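Wie ein Roboterarm das Greifen lernt
Ein Bau aus der offenen Werkstatt Nadholm

Wenn du einen Bauklotz vom Tisch nimmst, denkst du nicht darüber nach. Deine Augen sehen den Klotz, deine Hand geht hin, die Finger schließen sich. Ein Roboterarm muss das alles Schritt für Schritt machen. In der Werkstatt Nadholm bauen Kinder und Erwachsene gemeinsam an zwei solchen Armen. Das Projekt heißt Fledlow. In diesem Text erfährst du, woraus so ein Arm besteht und wie er seine Befehle bekommt.

Woraus besteht der Arm?

Ein Roboterarm hat Gelenke, so wie dein Arm. Du hast eine Schulter, einen Ellenbogen und ein Handgelenk. Der Arm aus Nadholm hat das auch, nur sitzt in jedem Gelenk ein Motor. Ganz vorne ist der Greifer. Das ist die Hand des Roboters. Sie hat nur zwei Finger, und die können auf- und zugehen. Mehr können sie nicht. Für einen Bauklotz reicht das.

Die Motoren heißen Servos. Ein normaler Motor dreht sich, solange Strom fließt. Ein Servo kann etwas anderes: Er dreht sich an eine bestimmte Stelle und bleibt dort stehen. Dafür ist ein kleiner Fühler eingebaut, der misst, wie weit sich der Motor schon gedreht hat.

Die Finger kommen aus dem 3D-Drucker

Die Finger hat die Gruppe selbst gedruckt. Ein 3D-Drucker schmilzt Kunststoff und legt ihn in dünnen Schichten übereinander, bis ein Teil fertig ist. Die Zeichnung für die Finger haben die Kinder am Computer gemacht. Die ersten Finger waren zu breit. Sie stießen an die Klötze daneben und warfen sie um. Die nächsten waren vorne so spitz, dass die Klötze wegrutschten. Jetzt laufen sie nach vorne schmal zu und sind an der Spitze rund.

Beim Drucken muss man warten können. Wer einen Finger zu früh von der Druckplatte zieht, verbiegt ihn. Und noch etwas: Die Düse am Drucker ist sehr heiß. Da fasst niemand hin, auch die Erwachsenen nicht.

Wie versteht der Motor, was er tun soll?

Ein Servo versteht keine Wörter. Er versteht Zahlen. Bei den Servos in Nadholm gehen die Zahlen von 0 bis 4095. Das ist wie ein Kreis, der in ganz viele kleine Stücke geteilt ist. Schickt man dem Servo die Zahl 2000, dreht er sich fast genau bis zur Hälfte. Bei 4000 ist er beinahe einmal ganz herum. Für den Greifer hat die Gruppe ausprobiert, welche Zahlen passen. Bei 2000 ist er offen. Bei 1392 hält er einen Klotz fest, ohne zu stark zu drücken.

Drückt der Greifer zu stark, wird der Motor warm. Das Programm prüft deshalb immer wieder die Temperatur. Wird sie zu hoch, macht der Greifer auf und der Arm legt eine Pause ein.

Die Zahlen kommen vom Computer und laufen durch ein Kabel zu einer kleinen Platine. Eine Platine ist eine flache Platte, auf der elektronische Bauteile sitzen. Sie gibt die Zahlen an die Motoren weiter. Jeder Motor hat eine eigene Nummer, damit er weiß, wann er gemeint ist. Einmal hatten zwei Motoren dieselbe Nummer. Da bewegten sich Ellenbogen und Handgelenk gleichzeitig, und es dauerte einen ganzen Nachmittag, bis der Fehler gefunden war.

Das Programm für die beiden Arme haben die Kinder Pirzada genannt. Es merkt sich Bewegungen. Zuerst führt man den Arm mit der Hand, und Pirzada schreibt alle Zahlen mit. Danach kann der Arm dieselbe Bewegung allein nachmachen. Das klappt aber nur, wenn der Klotz wieder am selben Platz liegt. Deshalb klebt auf dem Tisch ein Quadrat aus schwarzem Klebeband. So wissen alle, wo die Klötze hingehören.

Warum zwei Arme?

Mit einem Arm kann man einen Klotz nehmen und woanders hinlegen. Mit zwei Armen geht mehr. Einer kann festhalten, während der andere arbeitet. Das machst du auch, wenn du ein Blatt Papier schneidest: eine Hand am Papier, eine an der Schere.

Schwierig ist, dass die Arme sich nicht in die Quere kommen dürfen. Sie spüren einander nicht. Deshalb gibt es in Nadholm eine Regel: Immer nur ein Arm darf am Quadrat sein. Der andere wartet mit offenem Greifer daneben, bis er dran ist.

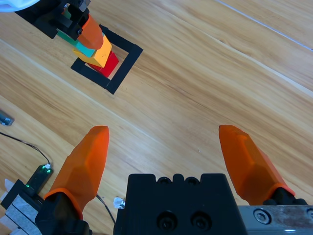 Ein Greifer am Klötzestapel, der andere ist offen. Das schwarze Klebeband zeigt den Platz für die Klötze.

Der Stapeltest

Mit dem Stapeltest prüft die Gruppe, ob alles richtig eingestellt ist. Dabei soll der Arm Klötze im Quadrat aufeinandersetzen. Bleibt der Stapel stehen, wenn der Greifer loslässt, gilt der Versuch. Im September hat der Arm bis zu 18 Versuche hintereinander geschafft. Danach hatte sich eine Schraube gelockert und der Greifer saß schief. Solche Fehler sind lästig, aber man lernt den Arm dabei gut kennen. Seitdem werden vor jedem Test alle Schrauben nachgezogen.

Als Nächstes soll der Arm die Klötze nach Farben sortieren. Dafür muss das Programm die Bilder einer Kamera auswerten. Eine zweite Gruppe aus der Werkstatt Treswood arbeitet auch daran. Die beiden Gruppen tauschen ihre Programme aus -- wenn die einen nicht weiterkommen, haben die anderen manchmal schon eine Lösung.

Probier es selbst aus

Du brauchst keinen Roboter, um zu merken, wie schwer Greifen ist. Nimm zwei Holzlöffel, in jede Hand einen, und ein paar Bauklötze. Versuche, mit den Löffeln einen Klotz hochzuheben und auf einen anderen zu setzen. Dann mach ein Auge zu und versuche es noch einmal. Mit nur einem Auge ist es schwerer zu sehen, wie weit der Klotz weg ist.

Wenn das klappt, bitte jemanden, dir Befehle zu geben: links, rechts, vor, zurück, auf, zu. Du machst die Augen ganz zu und tust nur, was gesagt wird. Danach tauscht ihr.

Wörter zum Nachschlagen

Greifer: die Hand des Roboters
Servo: ein Motor, der sich an eine bestimmte Stelle dreht und dort bleibt
Platine: eine Platte mit elektronischen Bauteilen
3D-Drucker: ein Gerät, das Teile Schicht für Schicht aus Kunststoff aufbaut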